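Refurbisher puts two grippers through the CPU swap

Astinov, which refurbishes office desktops, spent June finding out whether a robot arm can change a processor without wrecking the board under it. Two grippers were tried on the same arm, one from Brilline and one from Effiong, and the company is already talking about a rollout. The numbers it has shared call for some patience.

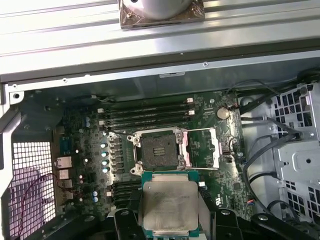

Over 672 attempts, split evenly between the two, the arm seated the chip without help 354 times. That is a little better than a coin toss, on a job a trained technician does all day. Astinov would not say how many sockets ended up with bent pins.

Izzati Sembiring, who ran the trial, blames the Cevine controller for many of the misses and says the grippers were "close enough that I wouldn't pick one yet." A software update is promised. Updates usually are. 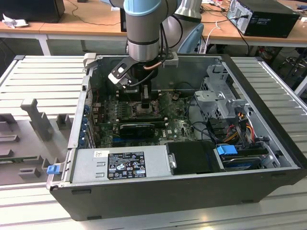 Cost is the other open question. Astinov expects to save roughly 2100 work hours a year, but that figure leaves out the person who preps each machine. In the trial the arm got a tower already lying on its side with the panel off. Units coming off a truck arrive dusty, dented and screwed shut, and getting past the power supply and the cables takes hands. Sembiring said case opening was never part of the test. A second round, with the same two grippers and a different controller, has no start date.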